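December 2020
Workshop notebook, two-arm table build

Picked up where the November entry stopped. The Multhorpe bench frame is bolted together and both arms are on their own pedestals behind the far edge, so the table can be pulled out without touching either arm. Before drilling anything else I wanted the layout settled in the simulator. The model now has the room, the table, the arms and a set of test objects, and it loads without errors.

1. Pedestals

Left pedestal plate moved back 5 mm in the model to match the floor holes. Right one left alone. The plate bolts on the left arm came up loose when I put a wrench on them, and I retorqued all of them. Check again after the first long run. The sideways joint on the left arm still passes closer to the blue box beside its base than I like. Moving the box is easy in the model. On the floor it means a longer cable, and the spare one is too short.

2. Grippers

The left has the slim pale fingers, the right has the short dark ones. Different finger lengths mean different tool offsets, and I had the same offset entered for both. That explains the right arm stopping high in the last batch. New value for the left is 116 mm, measured flange to fingertip with calipers. The right still needs measuring. Do not copy the left number over.

3. Object layout

Loaded the Gastov layout file with the small items spread out over most of the tabletop. Kept the multimeter toward the front left, the bottle with the blue cap near the back right corner, and the cardboard-colored sheet near the middle as a flat target. The dice stay apart from each other so a bad grasp on one doesn't knock the next. Both grippers parked empty over the far side for the start pose. 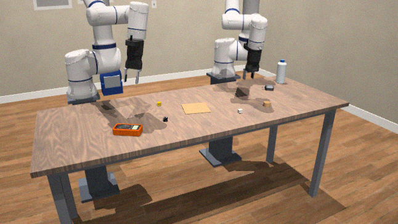 4. Lighting

Arm shadows fall across the wood grain, and the one from the left arm lands right on the black die. The detector was missing that die in the renders and I had been blaming the mesh. Try a second, softer light before touching the detector again. The yellow and white ones were found every time.

5. Runs

Ran the start pose and a slow sweep, 487 steps, with collision checking on. Got 2 warnings, both from the left arm's sideways joint against the blue box. No contacts between the arms. Log saved under Aken, in the table folder.

To do
Measure right gripper offset
Second light in the model
Order longer cable, then move the box
Sand the front table edge
Put the wrench back in the Illés drawer, it was in with the drill bits again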